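Toast Openers, README

Hi! I'm Natalia, and I put this set together after freezing up twice at my cousin's wedding in Flandovham. You get 2,000 opening lines from toasts and club talks, one per row, with columns for occasion and length. Wenceslao Ochoa tagged the funny ones (we still argue over 14 of them!).

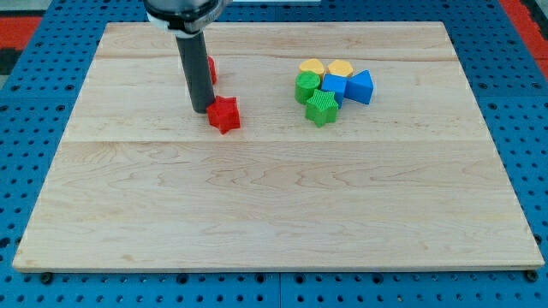

Colored shape blocks on a maple-colored board.

Typos are left in. Send fixes to me before July, please, and use the Lotadport form.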